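Bring Back the Boring Station Wagon 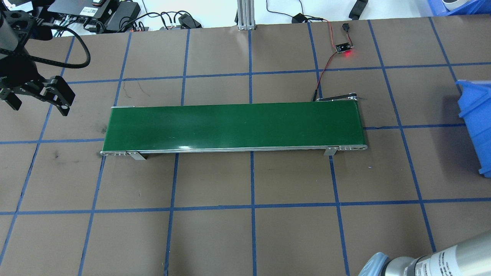 A green conveyor belt with an aluminum side rail, on a table marked off in blue tape.

I drive a wagon. It has 126 horsepower, a manual gearbox with a shifter that feels like stirring a bowl of cold oatmeal, and enough room behind the front seats for a full sheet of drywall if you don't mind the hatch tied down with string. It's a Mosoti, the old square one, and I've had it long enough that the seat has taken on my shape. I love it more than is reasonable for a beige car.

So you can guess how I felt when my lease-happy brother-in-law pulled into the driveway in September with a brand new Skodlow crossover and told me I should "finally get something practical." Practical! The thing stands as tall as my garage freezer and holds less. We tried it. We took the two dog crates out of my wagon, the ones that go in side by side with the seats down, and we could get one crate into his and then the other one sort of leaned on it like a drunk at a bus stop. He said the dogs could take turns.

I want to be fair to the crossover people (I'm related to most of them). They like sitting up high. They like getting in without folding themselves in half, and my mother's knees agree with them completely, and I'm not going to argue with my mother's knees. Snow, too. I get it. But somewhere along the way the whole car business decided that because a lot of people like sitting up high, everybody has to, and the regular low wagon got quietly dropped from one lineup after another until there was pretty much nothing left for somebody like me to buy.

When I say this to dealers they always tell me wagons don't sell. Well, sure they don't, when you stock one in brown at the back of the lot behind the car wash! I went to look at the last Divesum wagon they had within driving distance. I called ahead. I drove 98 miles. When I got there the salesman walked me right past it to a row of crossovers, and when I asked for the wagon he had to go find a jump pack to start it. The battery was dead flat and there were leaves on the cowl. That's how you prove a car won't sell.

And it was a nice car. That's what bugs me. It drove like a sedan, it went around the cloverleaf without heaving over on its door handles, and you could see out the back. I mean really see out the back, through glass, with your head. I had forgotten other cars did that. I'd have bought it if they hadn't bolted $387 worth of pinstripes and "protection" to it and refused to budge. Looking back I probably should have just paid. I've thought about those pinstripes a lot.

The roof is the other thing. Anybody who carries a ladder or a canoe or a Christmas tree ought to care how far off the ground the roof is. On mine I can stand flat-footed and run a strap over the top. On the Skodlow I was up on the door sill with my cheek against the paint, slinging the buckle across and hoping it didn't land on the other side of the windshield. My brother-in-law stood there and held his coffee.

Then there's tires. I just put a set of four on the wagon for $469, mounted and balanced, and I felt pretty clever about it. Big heavy wheels want big expensive rubber, and you'll be buying it for as long as you own the car. Same with brakes. A lower, lighter car is cheap in all these dull little ways that never make it into a commercial.

Fovonent has been showing a wagon overseas that looks just about perfect to me, long roof, cloth seats, real knobs for the heater. I wrote and asked if it was coming here. I got a very friendly reply inviting me to test drive their crossover.

I don't need a fast wagon, by the way. Every time a company does work up the nerve to sell one here it's some fire-breathing thing with giant exhausts that costs as much as a cabin on a lake, and car magazines go nuts for it, and then regular folks can't afford it and the company says see, wagons don't sell. Give me the slow one. Give me hubcaps. Put a rubber mat in the back and a light that works and leave the price where a school bus driver could think about it.

Until then I'll keep fixing the Mosoti. It needs a rear wiper motor and there's a new noise from the left front over speed bumps, kind of a clunk with a squeak after it. If anyone's got a good wiper motor off a parts car, I'm interested.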